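Jihad Aoun
Can a machine do the chores yet? A thread, from a man with a sink full of dishes.
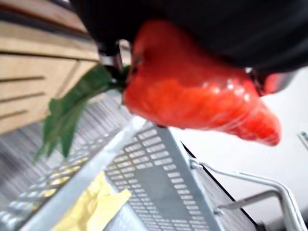 I've been asking this since I was old enough to be handed a broom. The answer has been "ten years away" the whole time, and I would like to know who keeps moving the ten years.

1/ Some background. I ran the back of a small grocery in Maliddale for a long stretch of my life. Stocking, sorting produce, mopping up whatever the toddlers dropped. I now do the same job at home for less money.

2/ So when people tell me robots can do housework, I ask which housework. Vacuuming a flat floor with nothing on it? Sure. My floor has not been flat with nothing on it since we moved in.

3/ Take one red bell pepper. Pick it up, put it in a basket. A four-year-old can do this, will do this, and will then do it to every other thing in the kitchen including your keys.

4/ For a gripper it's a whole afternoon of somebody's thesis. Peppers are shiny and lumpy, and no two are the same. Squeeze too little and it slides out. Squeeze too much and you're making salsa.

5/ Two fingers pinching a pepper from either end, leaves hanging off one side, is further along than I expected to see in my lifetime. I say this as somebody who once watched a grown stock clerk lose a fight with a bag of lemons.

6/ My cousin's reply when I showed her: "Great, now get it to cook dinner." She's the toughest reviewer in the industry.

7/ Let's talk baskets. You'd think the basket is the easy part. It's a hole with sides. But a metal one punched full of little slots, tipped at an angle, with a wire handle sticking out on one side, gives you plenty to bump into on the way down.

8/ And then there's the cloth. There is always a cloth. A yellow one, crumpled up in the bottom of the basket like it pays rent there. Does the pepper go on the cloth? Does the cloth come out first? Is the cloth the next job?

9/ I'd know. You'd know. I can't tell you how we know, and that makes it pretty hard to write down for a machine.

10/ Cloth is the real boss fight, by the way. A pepper stays a pepper whichever way you grab it. Pick up a dish towel by the corner and it becomes a different shape. Pick it up again and it's a third one. I've been folding fitted sheets for most of my adult life and I still just roll them into a ball and shut the closet door on them.

11/ Somebody always brings up Rorell at this point. Rorell makes the counter unit that "handles light kitchen tasks." I went to the demo in Hollis. It handled a light kitchen task. It moved a sponge.

12/ It moved the sponge beautifully, I should say. Up, over, down. People clapped. I clapped! Then a lady in the second row asked if it could wring the sponge out, and the presenter said that was an excellent question and took one from the other side of the room.

13/ On the shop floor it's a different story, and I want to be fair here. The Brotberg warehouse has machines moving sealed boxes all night long and they're good at it. Same box, same shelf, same height. If my life came in sealed boxes I'd have bought one already.

14/ We counted once, at the store. One shift, one person, every item touched in produce that wasn't in a box. 252. Wet lettuce, loose grapes, a melon with a soft spot you could only find with your thumb.

15/ That soft spot is where I'd put my money if you asked me what's missing. Cameras see color. They'd see red and shiny and say "pepper." My thumb says "tomorrow this goes in the soup bin." I'm told there are pads now that feel things. Good. Send them to produce.

16/ A guy in my replies last time said I was moving the goalposts. I'd like it on record that I don't own goalposts. I own a kitchen, and it's the kitchen that moves. Every morning the mugs are somewhere new.

17/ Speed. People hate when I bring up speed. If it takes 2 minutes to put away one pepper, and I come home with 10 peppers, I've done the rest of the groceries, sat down, gotten up again, and eaten one of the peppers.

18/ The counterpoint, from my own mother: "But you wouldn't be doing it." She's got me there. My dishwasher takes forever and I've never once stood next to it tapping my foot.

19/ So maybe slow is fine. Let it take all night. I'll come down at 6 a.m. and find the peppers in the basket and the floor swept, and I won't ask a single question about how long it took.

20/ What I won't accept is having to tidy up before the robot gets there. I already do that for the vacuum. I pick up the socks so the vacuum can vacuum. At some point you have to ask which of us is the appliance.

21/ My current scorecard, updated every December. Floors: yes, if you clean first. Boxes: yes. Dishes: the dishwasher has done it for decades and gets no credit. Peppers: getting there. Laundry, in the drum: yes. Laundry, out of the drum: no, and don't get me started.

22/ If anyone has one that folds, I'm offering $600 and the fitted sheets. You have to take the fitted sheets.

23/ Okay, several of you have asked what I do with the leaves when a pepper comes in with them still on. They come off before it goes in the basket. Twist, don't pull.

24/ Going to do the dishes now. Replies are open, be nice to my cousin.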